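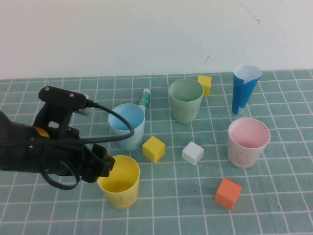

29th September. Spent most of the day wiping old office laptops before they go to Balora for recycling, so a little thread for anyone with a closet like ours.

First batch was easy. Plain spinning drives, one overwrite pass, done. I let them run through lunch and ate at my desk like an animal.

The SSDs are a different story! You want the drive's own secure erase command - overwriting can miss cells the controller has tucked away. Took me 2 tries on the Velline machines because they boot with the drive frozen (sleep and wake fixed it).

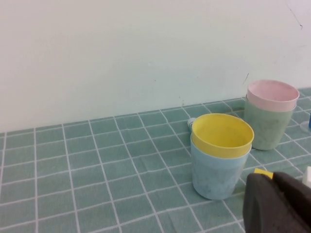
Trolorness replied that encrypting everything from day one would save me all this, you just toss the key. Fair! Half of these are older than our encryption policy though, so erase it is.

Also write down the serial numbers BEFORE you stack them. I have 103 on the list and one sticker I can't read at all. Power adapters go in a separate box, and I still need to find out if they take batteries.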